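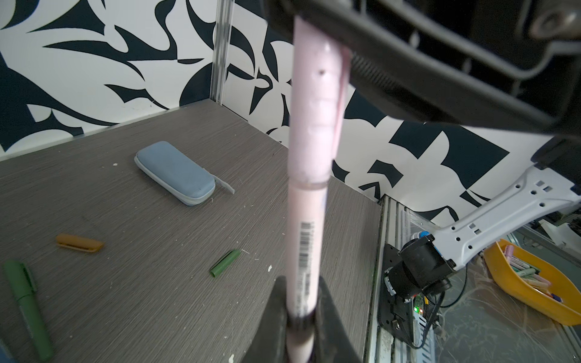
Kusbridge asks why we need written rules for a cell that only handles markers. Nobody gets hurt by a marker, they write.

I disagree a little. Small objects are where bad habits start. Our rule sheet at Dinavholm has 19 lines, and I will share the ones I find most useful.

Rule 4: the blue button stays within reach and nothing is put on top of it.

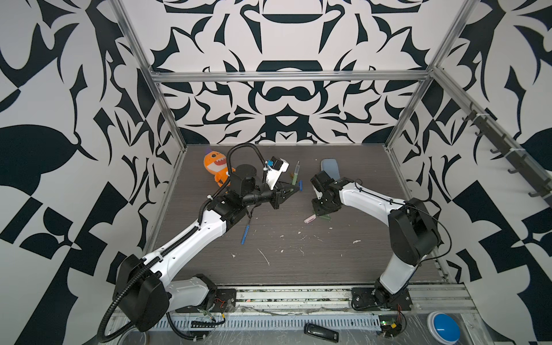 Two arms, one rail, button at bottom right.

Rule 7: two arms may share the middle of the table, but one has priority. The other waits. We wrote this in August, after the grippers touched at low speed.

Rule 9: cables are checked before each shift - by hand, with power off. Looking is not enough.
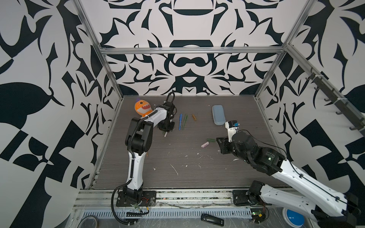 Pens and pencil case toward the back.

Rule 12: wipe the table every 200 runs. I admit we are late with this one.

Comments

Parik: Who decides the priority arm, the operator or the software?

Huỳnh: We use the same rule, but we stop both arms when a hand comes in. Please add that.

Kusbridge: Fair answer. I would still make the sheet shorter.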